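5 Preparing artwork and product pages for print and web

Section 5 covers the set-up of a shared campaign folder in Pemum, from import of the master artwork to release of the print and web versions. Complete sections 3 and 4 (user accounts, colour profiles) first.

5.1 Create the campaign

1. Sign in with an Editor or Administrator account. Viewer accounts do not show the Campaigns tab.
2. Select Campaigns, then New.
3. Enter a campaign name of no more than 30 characters. Letters, numerals and hyphens are accepted. The name forms part of every exported file name and cannot be changed after the first export.
4. Under Output, tick Print, Web or both.
5. Select Save. The campaign opens in Draft status.

Note: Catalogue campaigns migrated from Lallmont open in Locked status. An Administrator must release them individually under Settings > Migration.

5.2 Import images

1. Open the campaign and select Assets > Import.
2. Drag the files into the import panel, or select Browse. TIFF, PNG and JPEG are accepted.
3. Wait until the status column reads Ready for every file.
4. Select each file and enter a caption and an organisation code. Files with no code are excluded from search.
5. Select the display width. The default is Full Column.
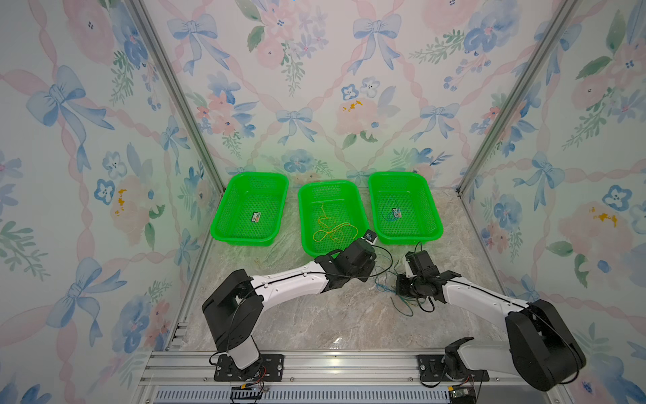 Figure 5-1. Green baskets on a marble-patterned top, Full Column width.

Captions are printed in the body typeface at 8 pt unless the template overrides them. To suppress the figure number on web output, clear Number Captions in the template properties. The print version is not affected.

CAUTION: Replacing an asset overwrites it in every campaign that uses it, including campaigns already released. To alter one campaign only, duplicate the asset first and give the copy a new code.

5.3 Set bleed and trim

1. Select Layout > Page Geometry.
2. Set Bleed to 3 mm on all sides. Posters and book covers ordered through Mogensen take their bleed value from the job ticket; leave the field blank for these.
3. Set the safe margin. Text inside the margin is flagged amber in the preflight report.
4. Select Apply to All Pages.
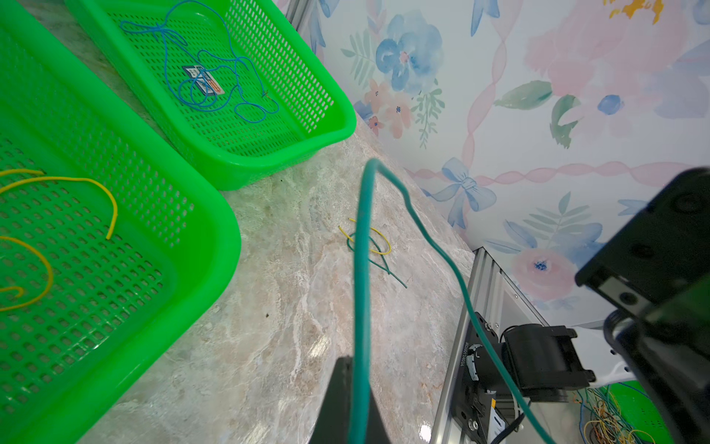
5. Check the fold marks on brochures and fliers. Marks are drawn from the fold type and do not follow manual changes to panel width.
6. Run Preflight. Errors (red) block release. Warnings (amber) do not, but are recorded in the campaign log under the name of the user who accepted them.

Note: Preflight error 67 indicates an RGB image placed in a print layout. Convert the image under Assets > Colour, then run Preflight again. Closing the report does not clear the error.

5.4 Assign approvers

1. Select Release > Approvers.
2. Add at least one approver for each output type. In the Lekstead sample campaign, Theda Hagedorn is assigned to print and Bjartur Riis to web.
3. Set the order to Parallel or Sequential.
4. Select Send. Approvers receive a link by email.

An approver cannot be removed while a request is open. Cancel the request, edit the list and send it again. Cancelled requests remain in the log.

For email campaigns, continue with section 6.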